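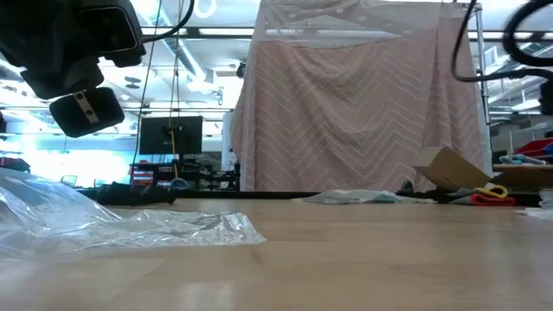
Susilis sells its two-finger gripper as a part you bolt on and forget. After 9 evenings with it I'd call that optimistic.

The mount is fine. The driver installed on the second try, once Dougal MacAulay found the right firmware page, and the fingers close quietly. On cardboard I have few complaints: it took a box flap cleanly from most angles.

Cloth is where the brochure and I part ways. Flat, loosely folded fabric needs the tips almost scraping the wood, and the default approach height stops short. Clear plastic is worse. The depth sensor kept reading the tabletop through the bag, so the arm went down confidently and came up with air. Plindach's older gripper did no better, but it costs 155 less and doesn't promise "any household item."

Scissors: picked up by a handle loop, dropped twice on the way to the bin. Rhona Purves thinks softer pads would fix it. Maybe. They're sold separately.

2 stars out of 5. I'd wait for the next firmware, and I'd want to see it lift a plastic bag before paying.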